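Setting Up Nidum for Your Child Care Center
Part 2: Adding rooms and sign-in codes

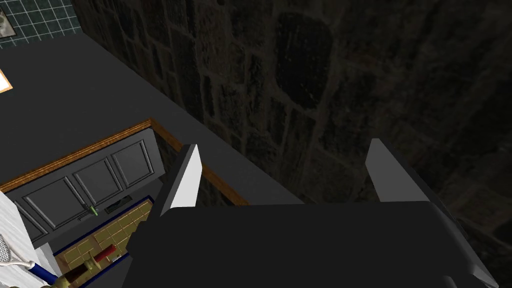 Gripper with both fingers apart, stone wall behind (computer rendering)

I set Nidum up for our toddler room last August, and it took me one nap time plus a very cold coffee, so don't panic! Have your enrollment list handy before you start.

1. Log in as the center owner and open Rooms.

2. Tap Add Room and type a name parents will recognize. We went with Wimeck and Usman (the kids voted, sort of).

3. Set the age range and the room limit. I put 12 for our toddlers.

Note: The limit you type is only a reminder for staff. Check your own license for the real number.

4. Add children one at a time, or import your list. If the import stops with error 523, look for a blank birthday. I had two of those, both siblings I'd added in a hurry.

5. Open Pickup and enter every adult who's allowed to collect each child. Spell names the way they appear on the person's ID. I once typed "Angus Hepburn" as "Angus Hepburne" and his grandpa pickup took forever.

6. Tap Send Codes. Each family gets a sign-in code by text.

Caution: Never post codes on the front desk, even for a day. If one gets shared, tap Reset next to the family's name and send a new one.

7. Sign a child in and out yourself, then check that both times show up under Today.

If you also use Tusia for billing, leave it disconnected until your rooms are finished. Linking the two is in Part 3.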